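Switching a senior cat from dry to wet food -- how slow is slow enough?

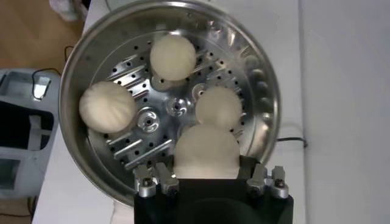

Lakby, Saturday, December 24, 2022

tinroof_cats
Original poster
My cat is 13, spayed female, a little over nine pounds. She has eaten the same Pridow dry food most of her life. At her last checkup her kidney values were at the top of normal and the vet suggested getting more water into her, mainly by moving her to canned. She didn't name a brand and said any complete senior food would do.

I bought the Majumder chicken pate because the store had it. Day one I put a spoonful next to the kibble and she ate it. Day two I did half and half and she threw up twice. Day three she wouldn't touch either one until evening. Now she's back on dry only and seems fine.

How long did it take the rest of you? The can says seven days. And is there any point in doing half wet and half dry for good?

pondside58
Seven days is for a young cat that eats anything. Mine was 11 and it took most of two months. I started with half a teaspoon once a day and stayed there until her stool was normal for a full week, then went to a full teaspoon. Half and half on day two was too much.

Don't let her go without food to make her give in. A cat that stops eating for a day or two can get liver trouble, and the older and heavier ones are worse for it.

marrowbone_m
Why bother with cans? Add warm water to the kibble and let it sit ten minutes. Same water, no new ingredients, a third of the price. I've done this with three cats.

pondside58
It isn't the same water unless you add a lot of it. Canned is close to 80 percent moisture and dry is 10 or less. A tablespoon over a quarter cup doesn't get you there. And plenty of cats won't eat soggy kibble.

marrowbone_m
Mine do. I also said add warm water, I didn't say a tablespoon. I put in enough that it looks like soup. The vet asked for more water, and this is more water. She was already sick from the new food, so I don't see why you'd send her straight back to it.

tinroof_cats
I tried it tonight. She licked the water off and left the kibble, so I guess that's a partial win. I threw out what was left after an hour or so.

Pirkis_Lane
Moderator
Moving this from General to Senior Cats. Reminder that we can't read lab results for you here. If she vomits again or skips a whole day of meals, call the clinic.

quietpaws343
Check the fat on the label. A lot of pates are much richer than dry and that alone can upset a stomach. When mine couldn't handle one I went to a plain chunks-in-broth type and had no trouble. I'd also look at phosphorus, with kidneys at the top of normal. It usually isn't on the can but the company will tell you if you email. Majumder answered me in a few days. Pridow took until March and sent a coupon.

hayloft
Another thing is temperature. Food straight out of the fridge gets ignored at my house. I set the dish in a bowl of hot water for a few minutes and stir it. If you microwave, stir well and test it with your finger.

As for half and half for good, yes, there's a point. My old male got canned morning and night with a small scoop of dry at noon, and he did that for years. Some water is better than none. Just work out the calories. He was on 94 a day from the dry and the rest from cans, and before I did the math he was getting fat.

marrowbone_m
I'd still say change one thing at a time. If you switch the brand, the texture and the schedule in one week and she gets sick, you won't know which one did it.

pondside58
Agree with that part.

tinroof_cats
OK. Plan for now is dry as usual, with a dish of warm water beside it and half a teaspoon of the broth kind once a day starting Monday. I'll stay on that two weeks. I'll give the pate cans to my sister, whose cat isn't picky.

One more question. Does a fountain help, or is that a gimmick? The one I'm looking at is $58 and I don't want to buy it if they just play in it.

hayloft
One of mine drinks from it and one is scared of the motor. Try a second water bowl in another room first, well away from the litter box. Wide and shallow, so her whiskers don't touch the sides.

quietpaws343
Fountain worked here but it has to be taken apart and scrubbed every week -- the pump gets slimy. If you won't do that, get the extra bowls.

tinroof_cats
Extra bowls it is. I'll post again when the two weeks are up.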